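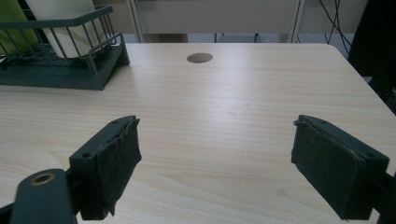 **Desk booking and the second-floor rewiring: what changes in December**

The rewiring of the second floor at Grindard starts in the first week of December and is planned in 2 phases. The east side goes first. The floor has 46 desks on the booking system, and half of them will be withdrawn at any one time. Bookings already made for a withdrawn desk will be moved to the nearest free one, and the system will send a notice with the new desk number. Standing reservations are suspended for the length of the work and have to be entered again afterward.

The existing power circuits date from the original fit-out and were sized for desktop computers with one monitor each. Load has since shifted. Laptops draw less, but docking stations, second monitors and under-desk heaters more than make up for it, and the heaters are the main cause of the breaker trips recorded on the east side last winter. The new layout puts fewer desks on each circuit and gives the printers a separate feed. Heaters will still not be permitted. Anyone who finds their area cold should report the desk number through the building page so the air balance can be checked.

Visser has the electrical contract. Their crew will work from 6 p.m. to midnight on weekdays, with testing on Saturday mornings. Power to the affected side will be off during those hours, including the wall outlets in the corridor. The network cabinets are on a separate supply and will stay up, but wireless coverage near the kitchen may be weak while the ceiling access point is unplugged.

Before a desk is withdrawn, its regular users should:

- remove everything from the top and the drawers, including chargers
- leave the docking station in place but unplug it at the desk end
- label monitors that were issued to a person and are not part of the desk
- take plants home

Items left behind will be boxed and stored in the mail room for 90 days. The boxes are labeled by desk number only, so a name inside the box is useful.

**Cable routing**

Cables will be run the same way at every desk. Power comes up from the floor box to a tray under the back edge, and only the monitor lead, the dock lead and one charging lead pass through to the desktop. Power strips are fixed inside the tray. They should not be taken out and put on the floor, where they get kicked and collect dust. Each lead will be tagged at both ends – white for power, yellow for video, blue for network. Spare tags will be kept in the supply closet next to the label printer.

Total new cable for both sides is 3696 meters, nearly all of it in the ceiling and the floor void. The old cable is pulled out completely and goes for copper recovery. Leaving dead cable in place was considered and rejected, as the floor void is already tight near the columns and the fire inspection report asked for it to be cleared.

**Booking system**

The booking data moves to Markavora at the same time. Desk numbers do not change. The present system treats a desk as taken for the whole day even if it was booked for an hour, and Markavora splits the day into morning and afternoon. A booking not confirmed by 10 a.m. (or 2 p.m. for the afternoon) is released. Confirmation is by the code on the desk label or from the phone app. Calendar sync works in one direction only, from Markavora to the calendar, and deleting the calendar entry does not free the desk.

Staff visiting from the Faredent office will be able to book with their own logins once the directories are linked. Until then, the front desk will book for them.

The phase dates and the desk list for each side are on the building page. Questions about a particular desk should go through the same page, with the desk number in the subject line.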